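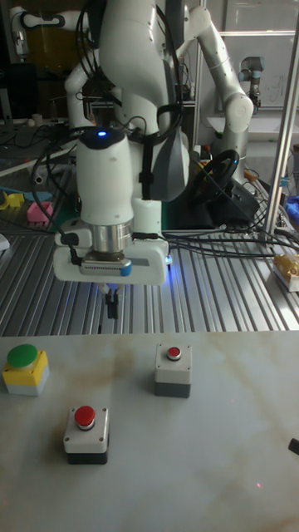 Kustent button-pressing work: progress report to Rurnora
2021-02-16

Period covered: since the August report.

Work done

The task is pressing push buttons on request. Three boxes are used on the table, one with a large green mushroom button and two with smaller red buttons. The operator drives the arm by remote control, lowers the closed gripper on to the button that has been called, presses, and lifts clear. Each run is saved with the arm's joint positions and the camera picture.

We have now recorded 3000 runs, which meets the target agreed with you. Five operators shared the work. The boxes are moved between runs so that the arm cannot learn one fixed place for each button.

We also tried guiding the arm by hand for 35 runs. New operators picked this up faster, but their hands and sleeves kept covering the buttons in the recordings. We have gone back to remote control for all new runs and will leave the hand-guided ones out of training.

Problems

The mushroom button is easy to hit and gives little trouble. The red ones are a smaller target, and operators tend to stop just above them and correct sideways before pressing. The first trained version copies that pause. We have asked operators to line up higher and come down in one movement.

Stulico delivered the new control software late, and we lost 2 weeks of recording. The delay has been made up.

Spending

Within budget. The money set aside for spare gripper fingers has not been used and we would like to move it to operator hours.

Next period

Record pressing in a set order, such as green then both reds. Retrain on the full set and test with the boxes in new positions. Send the recordings to Kao for an outside check. We need your approval for the change in spending before this starts.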